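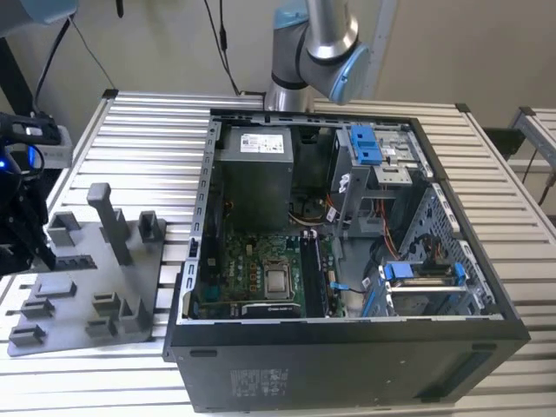 *Side panel off, cooler off, tower on its side.*

**grellden_parts** - June 19, 2019

Stripping this Dell for a refurb and putting memory back in. I've always worked with the case flat like this. A guy at the shop says to keep it upright so you can see the slot latches. Anyone have a preference?

**McKinnon30**

Flat, every time. You have to press straight down on a module, and an upright case wants to tip. Open the latches first, line up the notch, then push on both ends until it clicks.
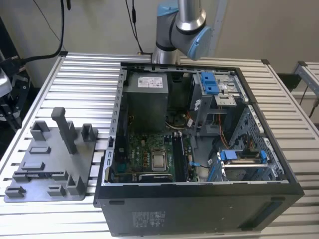

I'd also get the loose power wires out of the way before you start. A zip tie does it. They always end up under your hand at the wrong moment.

**tondden**

Disagree on the zip tie. Next time you pull a drive you'll be cutting it off again. I just tuck the bundle toward the drive cage.

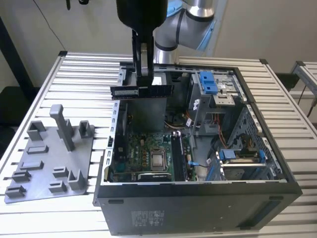 Hold the stick by the top edge and keep your fingers off the contacts. If it won't seat, take it out and turn it around - the notch is off center, so it only goes one way.

**McKinnon30**

Fair, but I pull a drive maybe every two years. The tie stays.

**grellden_parts**

Flat it is. Should the cooler go on before or after the memory?
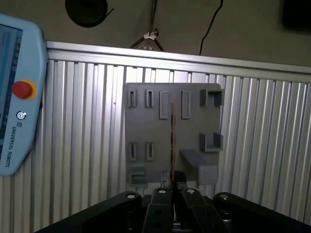

**Ngaio McAlister**

After. Some coolers hang over the slots and you'll be fighting them. Clean the old paste off the processor first, and don't power it up without the cooler, even for a quick test.

**tondden**

I do the cooler first and have never had trouble. Depends on the cooler, I guess.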